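Reporting period: April to September 2023
Project: Skelldale spring supply, household water quality

**Status.** Work is on schedule except for the lower distribution line, where one section remains open. Spending is within the approved budget. No change to the grant terms is requested.

**Source works.** The spring box at Skelldale was relined and fitted with a new overflow. The old cover leaked at two corners and let surface runoff in after heavy rain. It was replaced with a cast lid on a rubber seal. Turbidity at the outlet has stayed below the project limit since the lid went on, including after the two wettest weeks of the period.

**Storage.** The 2000 liter tank at the Adugna site was drained, scrubbed and disinfected. Sediment was deeper than expected on the inlet side. A baffle was added to slow the incoming flow, and the drain valve was moved to the lowest point of the floor. The second tank has not been opened yet. It can't be taken out of service until the bypass is complete.

**Distribution.** Of the 900 meters of pipe in the plan for the lower line, 543 meters are laid, pressure tested and backfilled. The rest crosses a rock shelf. Hand digging there was slow, and the contractor, Ruletti, has proposed a surface run in steel sleeve for the worst part. We have accepted this in principle -- the sleeve costs more per meter but removes the need for a rock breaker. A revised drawing is due before work resumes.

**Household sampling.** Sampling covers water at the tap and water stored in the kitchen. Tap results met the standard at every visit. Stored water was less consistent, mainly in homes that keep it in wide, open vessels and dip cups into it. Homes using a covered container with a spigot had better results under the same supply. 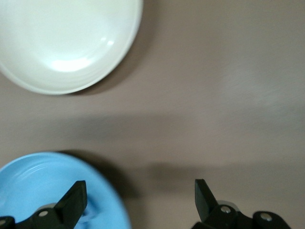 The hygiene sessions were adjusted in response. More time now goes to covering and pouring, and less to boiling, which most households already understood. The Jistum field lab handles the cultures and returns results within the agreed time. One batch was rejected for temperature on arrival and was repeated.

**Budget.** The pipe line item is underspent because of the delay at the rock shelf. Lab costs are slightly over -- the repeat batch accounts for the difference. A reserve of 500 dollars for valve spares has not been touched.

**Next period.**

- Complete the lower line, including the sleeved section
- Commission the bypass and clean the second tank
- Repeat stored water sampling in the same households
- Submit as-built drawings with the next report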